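**Small kitchen things on a white table: show your layouts!**

**juraren_kitchen** wrote:

OK, I have been wanting to start this one for ages. I'm completely hooked on laying out kitchen stuff on a plain table before deciding what lives where. Pots, cups, the colander, everything out at once so you can see it. I cleared the white table and had a go, and I'm so happy with how the colors came up!

My rule this time was big things on the left, the little toaster oven on the right, and food and cups in between. I'm still not sure about the greens. I have a mug, a spatula and the colander all in green and they pull your eye to one side. Anyway, have a look.

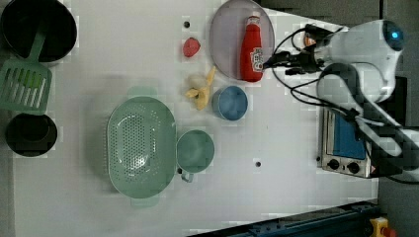 *Layout no. 2, from overhead. Ketchup gets its own plate.*

Tell me what you'd move! I can take it. I want to get the whole lot onto one Fastberg shelf by December, and that shelf is only 600 mm wide, so something has to nest inside something else.

---

**tinpanannie** wrote:

Oh I love this!! The lavender plate with the red bottle on it is my favorite bit. And the strawberry right next to it, so the two reds talk to each other. Did you plan that?

I'd put the green mug inside the colander. You save the space and you get all your green in one spot.

---

**Ledico_Dave** wrote:

Going to disagree with Annie. Mug inside the colander means you lift the mug out every single time you drain pasta. I did that for a year and hated it. Mugs go with cups. Put it up by the blue one and be done.

Also the toaster oven is lying with the glass door facing up. If it's going on the shelf you need to measure it the way it'll stand, with the knobs where you can reach them. Ask me how I know.

---

**juraren_kitchen** wrote:

> Did you plan that?

A little bit, yes! The strawberry started over by the pots and it looked lonely.

Dave, fair point on the oven. I measured it lying down. Going to get the tape out again tonight.

---

**Aušra Petrauskas** wrote:

Hello from a longtime reader, first time posting in this section. I sort play food and small cookware for a children's room, so the banana made me smile. Ours has the peel flaps too and they are always the first thing to get bent. Store it on top of everything, never under a pot.

For the pots, I would put the small black one inside the bigger black one and hang the slotted spatula from a hook. A spatula laid across a pot slides off the minute you pull the shelf forward. We have 20 hooks along one wall from a Siliņa set and I would buy them again tomorrow.

---

**tinpanannie** wrote:

Hooks! Yes! Why do I always forget hooks.

Aušra, do yours hold a colander? This one has the little tab handles at the ends and I can't tell if there's anything to hang it by.

---

**Aušra Petrauskas** wrote:

Ours has one long handle, so it hangs fine. With tabs I would stand it on its side at the end of the shelf, like a book. It takes up hardly any width that way.

---

**Ledico_Dave** wrote:

On its side it rolls. It's oval. You'd need something heavy to lean it on.

---

**juraren_kitchen** wrote:

The bigger pot is heavy enough! Colander on its side, leaning on the pot, small pot nested, spatula on a hook. I think that might fit with room left for the plate. I'm so excited to try this.

Still undecided on the mug. Annie says colander, Dave says cups.

---

**tinpanannie** wrote:

If the colander's on its side then my idea is dead anyway, haha. Give Dave the mug.

---

**Ledico_Dave** wrote:

3,653 posts on this board and that's the first time Annie has given me anything. Saving the page.

Post the shelf when it's loaded, and stand the ketchup up, please.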